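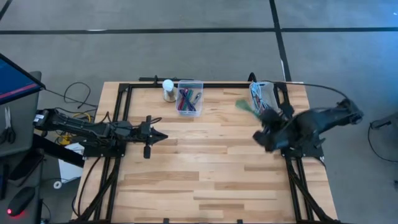 Tillstead makes oil and wax for wooden surfaces, the kind people eat at and knead on and do their homework at, and we have been making them in the same low brick building in Drotano for 16 years now. We started with one recipe, a linseed and beeswax blend that my grandfather used on everything from spoons to the back steps, and for a long while that was all we sold. People would ask if it came in colors, and we would say no, and they would buy it anyway (bless them). Our feeling about color hasn't changed much. Look at the butcher-block top in the photo, with its strips going from honey to tan and back again – a stain would pull all of those toward one shade, and to our eyes the differences are the best part of a top like that. A clear oil leaves them be. So we make clear oils, four of them these days, and a soft wax in a tin, and a soap for cleaning up between coats that took us far longer to get right than any of the others did.

I run the office and the mail, and I write these pages. Takumi Hirose does the blending. He came to us from a paint shop, where he had mixed wall colors for years, and he likes to say that he left color behind for his health. He keeps a notebook of every batch, and the one on his bench as I write is number 437. If you call with a question about a tin, please have the batch number handy, because he will want to look it up and tell you what the weather was doing that day.

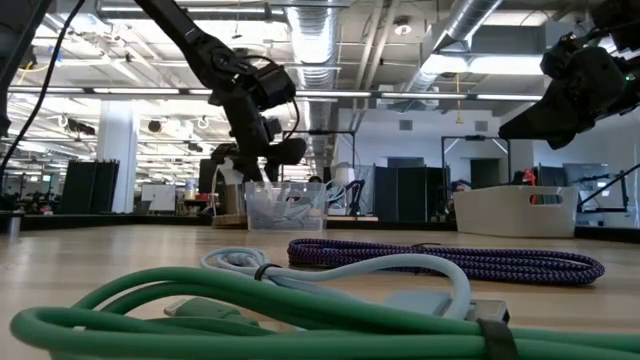
The other thing we do, and the one I get the most letters about, is the open class. It began as a favor to a customer who had inherited her aunt's kitchen table and was scared to touch it. We told her to come by and we would do a corner together, she brought her sister, and the sister told her book club. Now there are classes through the fall and winter, up to our busiest one in November, when everybody wants the dining table looking nice before company comes. We teach sanding with the grain, how to tell when a rag has had enough, and how to lay oily rags out flat to dry so they don't heat up and catch fire. Please don't skip that last part, even if you are in a hurry to get home.

Bring a cutting board or a small stool if you have one. We have boards to lend if you don't. Coffee is on from 9 in the morning, and the class runs until we have answered everything, so leave yourself some slack at the end.

Our Hona soap is named for Takumi's old dog, and yes, people do ask. Refills of it are sold at the front counter, and we are glad to fill any clean jar with a lid that fits.

About > Our Story > Who We Are

November | By Lorraine Greenwood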